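3 Collecting the pick-and-place data

3.1 The table, the cup and the two-fingered gripper
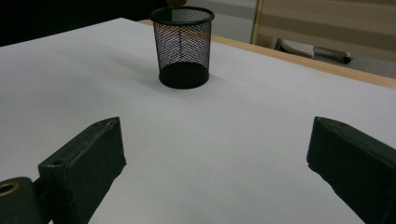
Figure 2. The work surface with the mesh cup, between the fingers of the hand-held gripper.

I should say first that I came to this chapter of the project as a second-year student who had never recorded a demonstration in my life, and a fair bit of what follows is me learning on the job. Section 2 covered how Skunley, our learning code, turns a recording into a movement. This section is about where the recordings came from, and why we threw so many of them out.

The task sounds easy when you say it aloud. Pick something up, carry it to the pencil cup, let go. We chose the cup in Figure 2 after a long argument in the robotics club at Drisatgate, where I wanted a shallow dish and Mojtaba Shokri wanted something with a proper rim that you could miss. He won, and I'm glad he did, as the dish would have made us all look far better than we are! A black mesh cup on a white table also gave us a strong outline to work with. What we hadn't thought enough about was the mesh. You can see light and colour through the holes, so the upper part of the cup takes on a tint from whatever is behind it (pinks and oranges, in the figure), while the solid band at the bottom stays black. Our first vision model, Nikzad, learned to look for the band and more or less ignored the rest. That's fine for finding the cup and pretty useless for finding the opening.

We fixed this in the dullest way possible, by marking the rim by hand in 254 still pictures and training Nikzad again. I did most of the marking, over a lot of tea. The rim shows up as an ellipse from the height we hold the gripper, and after a while I could draw one in my sleep. The second version of Nikzad put its guess inside the rim far more often, and we used it for everything reported from here on.

3.2 Recording the demonstrations

Each demonstration was done by hand by a member of the club, holding the gripper and working its fingers directly. We recorded 1,000 of them over the year, starting in November, and every one went into Travus, the little program we wrote for sorting and labelling. Travus asks two things of whoever is checking: did the object end up in the cup, and did the cup stay standing? A demonstration needed a yes to both. I'd have liked a third question about whether the movement looked sensible, but we couldn't agree what sensible meant, so we left it.

Shadows gave us more bother than I expected. The light in our room comes mainly from one side, and on the white surface the cup throws a soft grey shadow out to the left. Skunley got quite attached to that shadow. When we moved a lamp to the other side for a test, the planned drop point wandered off towards where the shadow had gone — a lovely result for a talk and a terrible one for the project. We went back and recorded 52 of the demonstrations again with the lamp moved, and mixed them into the training set. It helped, though I can't claim we solved it, and I come back to this in Section 5.

The other thing worth writing down is how people let go. New members tended to open the fingers wide and all at once, and they pulled the gripper back in the same movement. The more practised ones opened just enough, waited a moment, and then moved away. Skunley copied both habits without any sense of which was better, and with the two mixed together it produced a sort of hesitant half-release that looked very odd indeed. Mojtaba suggested splitting the recordings by who had made them and training on each group separately, so that's what we did. The split was frozen on July 26, 2024, and anything recorded later is left out of the results in Section 4.

I also tried training on the release alone, starting each clip once the gripper had reached the cup. That run is in the appendix with its settings, mostly for the next student who fancies having a go.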